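Moving the shop out of the front room

I have been putting off writing this because I wanted to be finished first, and I'm not finished, but it is November and if I wait any longer I will forget how it went.

For those who are new: I sell secondhand children's things by post. Books mainly, then puzzles, then whatever soft toys come in with the books. Until this summer all of it lived in our front room, on shelves my husband put up when we still thought it was a hobby. By June there were 3000 items listed and another heap waiting to be listed, and you had to turn sideways to reach the window.

Marcelle Bouvier, who has the haberdashery on the corner, told me the unit behind Le Goff was coming free. Le Goff is the ironmonger's. The unit is a single long room with a sink at one end and a loading door at the other. The rent is 400 a month, with water but not electricity. I went to see it twice and signed at the second visit.

The first job was shelving. I wanted the metal sort that slots together, and I found a set from an office that was closing down. Lionel Boyer drove it over in two trips. Two of the uprights were bent and I have used those at the back, where they hold up the empty boxes and nothing else. If you are buying used shelving, ask for the clips to be bagged up separately. Ours came loose in the van and we were still finding them in the wheel arches a week later.

Then I had to decide how to number things. In the front room I knew where everything was by habit. A picture book with a red spine was by the lamp, and so on. That doesn't work in a room where every shelf looks the same. I tried letters for the bays and numbers for the shelves, so that a book might be at D4, and this is fine for books. It is less good for soft toys, which don't stand up and don't have spines. For those I went over to clear bags with a number on a card inside, filed in the order they were listed and taking no account of what they are. A bear can sit next to a duck. I find it by the number.

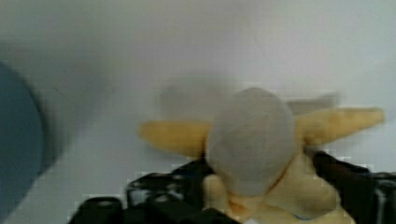
The listings took longest. Every item on the site had to have its new shelf code typed in, and the site only lets you change one page at a time. I did 40 an evening, after supper, and stopped when I noticed I was making mistakes. Évan Riviere, who set the site up for me, thought he could do it all in one go from a spreadsheet. He tried it with the puzzles and every puzzle came out with the same code. He put it back as it was within the hour and I carried on by hand.

I did learn a few things about the stock on the way through. I had far too many annuals. They are heavy, they cost a lot to post and they sell only in the weeks before Christmas. I have taken 2000 items down altogether, a good part of them annuals, and Hervé Caron has had those for his market stall at Plomance. He paid less than I hoped but he collected them himself, and I was glad of the floor.

Postage is the other thing that has changed. From the house I walked to the post office most mornings with a trolley. The unit has a collection at four in the afternoon, so orders that come in before two go the same day and the rest go the day after. I have changed the wording on the site. If yours still says "posted each morning" then you are looking at an old page and need to refresh it.

The room is cold. I knew it would be, but I had only seen it in warm weather. There is one radiator, near the sink, and I have moved the packing table as close to it as I can. Paper doesn't mind the cold as long as it's dry, so I have bought a small meter that shows the damp and I write the figure down when I unlock. So far it has stayed where it should. The bottom shelves are kept clear in case it doesn't.

Several of you have asked whether you can come and look round in person. Not yet. The insurance is for storage only, and I would need a different sort to have customers in. Perrine Roussel has been through this with her own place and is going to lend me her paperwork, so I may have an answer in the new year.

Still to do: the lights over bays F and G, a proper lock for the loading door, and the last four crates of puzzles, which all need counting for missing pieces before they can be listed. I'll start on the puzzles tomorrow.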